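Sobre a Jaltovon
Por Jacqueline Aubert | 14 de outubro de 2023

A Jaltovon ensina braços industriais a retirar peças de caixas por teleoperação e por guiamento manual.
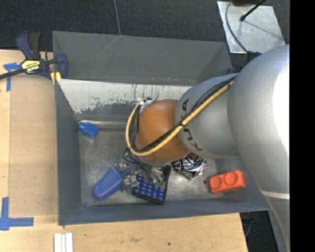

O que fazemos
O operador conduz o braço KUKA até ao objeto e o sistema regista a trajetória. As caixas misturam plástico rígido, embalagens transparentes e um teclado preto de teclas azuis. O arquivo conta 3796 demonstrações, gravadas por 11 operadores. Cada sessão dura uns 34 minutos.

Equipa
Aníbal Cunha: controlo e segurança.
Panya Prasertsri: formação de operadores.
Man-sik Woo: dados e calibração.

Última atualização: janeiro
Partilhas: 70 | Comentários: 0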